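Hand-held Demonstration Collection: Second Progress Report
Prepared for the Gidton small grants program by Renato Garrido, 22 August 2022

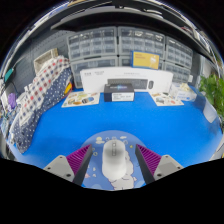 The first report was more cheerful than it should have been. I wrote it after three weeks of collecting, when every session felt like progress because the folder kept getting bigger. I've now had time to train on what was in the folder, and my view of the method has cooled. I still think the work should be finished. I don't think it will show what the application said it would show, and you should read the rest of this with that in mind.

For anyone new to the file: the grant pays for a comparison between two ways of showing a robot arm how to do small desk jobs. In one, a person holds a gripper tool in their hand, does the job with it, and the recording is used to train the arm. In the other, a person drives the arm itself by remote control. The application claimed the hand-held way would be faster, cheaper and about as good. Faster is holding up. Cheaper depends on whose hours you count. About as good is the part I can no longer defend without a lot of conditions attached.

Where the collection stands

We have 2,444 hand-held demonstrations on the drive. After review, 930 were set aside, which leaves us well short of what the plan called for by this point. The reasons for setting them aside were dull ones. Tracking dropped out when the tool was turned too quickly. People closed the fingers before they had lined up, then shuffled the object into place and carried on as if nothing had happened. Quite a few were simply too good, by which I mean the person did something with their wrist that the arm has no way of copying. Those took me longest to find, as they look perfect when you play them back.

I had hoped to report a lower rate of rejection in the later batches. It did come down for a while. Then we changed the order of the tasks and it went back up, so I suspect the earlier improvement was people getting used to one particular job and not to the tool.

Remote control is slower by a wide margin. We have 40 sessions that I would call complete, and each of them left the operator wanting a long break. On the other hand almost nothing had to be thrown out. If the arm did it during the session, the arm can do it. That sounds like a small point and I treated it as one in the application.

The desk tasks

The jobs are picking up a computer mouse, squaring up a small box, and folding a cloth in half. The mouse was meant to be the easy one. It was put in so that we would have something to show early, and it has taken more of the project's time than the other two together.

The trouble is mostly in the approach. A mouse has a smooth, curved body, and the fingers on our tool have ribbed, flexible wedges that give a bit when they press on something. A person feels that give through the handle and adjusts without thinking. None of that feeling is in the recording. The model gets a view of the fingers and the object, and the position of the tool, and has to work out the rest. When it closes slightly off centre, the mouse turns, and from there the policy tends to follow it around the pad.

We tried to deal with this by asking people to slow down near the object and pause with the fingers on either side before closing. It made the recordings easier to read. It also taught the model to pause, and for a stretch it paused so well that it never closed at all. Sarura, the training package we settled on in February, has a setting for trimming still periods out of a demonstration. Using it cured the freezing and brought back some of the off-centre grasps. We are now somewhere in between, with a trim length I picked by trial and can't justify on any principle.

The box task is in better shape. The policy gets hold of the box most of the time and puts it down roughly square. Move the box to a part of the desk that wasn't covered well in collection and it does noticeably worse, which will surprise no one who has done this before.

I have no cloth results worth putting in a report. We have recordings. The first model trained on them pinched the desk.

What I said about clutter

The application made a good deal of collecting in ordinary, lived-in spaces, with other things left on the desk. The thinking was that a model trained that way would ignore what didn't matter. I still believe there is something in this, but we have not tested it fairly. Our desks were cluttered in much the same way from one session to the next. A pile of things that stays put for weeks is closer to wallpaper than to clutter, and a model can learn to steer by it as easily as by the mouse.

I ran a rough check by clearing the desk at the Hivley Street room and running the mouse policy without collecting anything new. It got worse. If it had been ignoring the background, clearing it should have made little difference. The check was small and I changed the lighting without meaning to, so I wouldn't lean on it, but I'd be hiding something if I left it out.

From here on the background gets rearranged between batches. It adds a few minutes each time and everyone has complained.

The Đào fingers

We bought a second set of finger pads from Đào, a small supplier, on the theory that a grippier surface would forgive bad alignment. For the box it made no difference I could find. For the mouse it may have helped a little. I say "may" because the new pads went on in the same week as the trimming change, and I can't separate the two. This was poor planning on my part. The old pads are back on the arm for the next round and the new ones will go in afterward, with nothing else touched.

One thing to record for whoever picks this up later: the pads on the hand-held tool and the pads on the arm have to be changed together. They weren't, for one batch, and the fingers in the recordings no longer matched the fingers the arm was seeing. That batch is part of the set-aside total.

Measuring it honestly

My bigger worry is how we score the thing. The application says a trial counts as a success if the object is picked up and put down in the target area. Under that rule a policy can chase the mouse across the pad, knock it, grab it by one edge, half drop it into the target area and be marked the same as one that picked it up cleanly. Several of our early successes were of this kind. I've gone back over the recordings and would not want to show them to anybody outside the project.

I propose a stricter rule: the first closing of the fingers has to be the one that lifts the object, and the object has to be released, not dropped. Numbers will fall under this rule. I would like the program's agreement before applying it, as it changes a measure that was written into the grant. If you'd prefer that I report both, I can do that, though I'd ask that only the stricter one be quoted.

I've also stopped watching the trials I score. Another person now runs the arm and I mark the recordings later without knowing which policy made them. My scores dropped when we switched. I had been generous, and hadn't noticed.

Spending

We are under on equipment and over on labour. The hand-held tools were cheap to build, as promised, and the one breakage so far was a cracked mounting plate that we replaced from spares. The hours have gone into review. Each demonstration has to be watched by a person, and the application allowed for a quick skim of a sample. I looked into letting the software sort out the bad ones. It catches lost tracking reliably. It doesn't catch the impossible wrist movements, and those are the ones that do the damage.

I'm asking to move the unspent part of the equipment line over to labour. The total doesn't change.

If the program is weighing up other proposals built on this same method, I'd suggest asking each of them who is going to review the recordings and how long they expect it to take. Ours didn't say, and you didn't ask.

Next steps

No new tasks. The cloth stays in the plan but goes to the end, and if the time runs out it will be reported as not done.

The mouse gets one more full round of collection, with the background moved between batches and starting positions drawn from a list. Left to themselves, people put the mouse back where it was comfortable to reach, which means the edges of the pad are hardly covered.

Remote control collection continues at its present pace. I would like enough of it to try a mixed set, mostly hand-held with a smaller share from the arm itself. I'm told by people I trust that this works well. I was told the same about the hand-held method alone, so I'd sooner see it on our own desk first.

The matched comparison that was due with this report will come with the next one. Running it now would compare a large, uneven set against a small, clean one under a scoring rule I don't believe in. The raw logs and the review sheet are in the shared folder, including the rejected recordings, with my reason noted beside each. The notes on the first few hundred are thin. I was still working out what to look for.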